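The Quick-Wash Promise

Every dishwasher sold this year seems to come with a button that swears it can do the job in under an hour. Serisby calls its version Express. Odero calls its the 50, after the minutes. The brochures show glasses you could read a menu through.

I ran the Odero for most of November and I have my doubts. The short cycle used hotter water and more of it, and the plates I'd left overnight came out with the egg still on. The normal program takes 153 minutes and gets it off. For a machine that costs nearly $600, I'd like the fast button to do more than rinse.

Serisby told me that Express is meant for "lightly soiled loads." Fine, but so is a sponge.

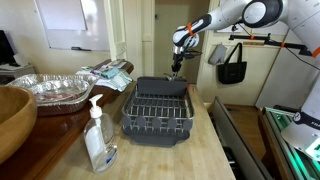 Edgars Sproģis thinks I'm being unfair: he runs the short cycle every night, scrapes first, and says the long one is a waste of an evening. Maybe. If I have to scrape that carefully, though, I'm most of the way to washing the plate. I've gone back to the long program and start it at bedtime.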